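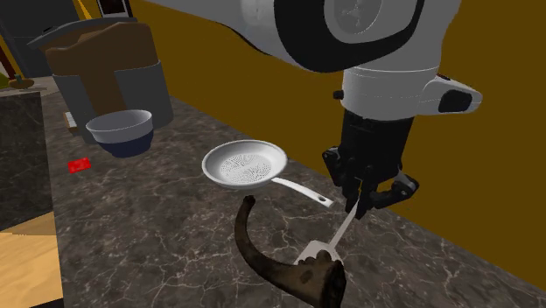 Bronorbridge Town FC – Melis Ground
Pre-match safety checklist, home fixture against Ponirden
Completed by: Italo Testa, ground safety
Expected gate: 527
Walk-round started 9.40am, before turnstiles were unlocked

1. Turnstiles and entry gates
Home turnstiles: OK. Counters set to zero and tested.
Away turnstile: OK, but stiff. Oiled this morning. Needs a proper look before the next cup tie.
Gate 6 (exit only): FAIL at first check. Bottom bolt would not lift. Freed and retested twice, now OK. Steward to stay on it from kick-off to final whistle.

2. Main stand
Gangways clear: OK.
Seats: 159 checked in the centre block, two with loose fixings in row D. Taped off and not to be sold.
Handrails: OK.
Roof gutter above row A: leaking at the joint, same place as in September. No hazard to the structure but the steps below get slippery. Grit put down.

3. Terrace, railway end
Crush barriers: visual check only, no movement when pushed. Load test certificate is in the office.
Surface: one broken slab near the corner flag, coned off. This has been on the list since pre-season and should be fixed, coned or not.
Segregation fence: OK.

4. Pitch and surrounds
Goalposts and nets: OK. Net pegs pushed fully in at both ends.
Perimeter rail: OK.
Dugouts: away dugout has a cracked panel on the left side. Sharp edge covered with foam.
Sprinkler heads: all down.

5. Floodlights and power
All four pylons lit at test: OK.
Emergency lighting in the tunnel: OK, ran for the full test period.
Trureron generator: started on the second attempt. Hours meter reads 3809. Service is due – please book it.

6. Medical and fire
Stretcher and first aid kit: OK.
Defibrillator: OK, green light showing, pads in date.
Extinguishers: all in place. The one by the tea bar had been moved to prop the door open. Put back.
Ambulance access from the lane: clear at 10.15am. Check again at 2pm, as away coaches have parked across it before.

7. Communications
Radios: OK, one spare battery will not hold charge.
PA: OK in the stand, faint on the terrace. Stewards there to have a loudhailer.

Result: ground may open, subject to the 2pm lane check and a steward on Gate 6.
Signed: I. Testa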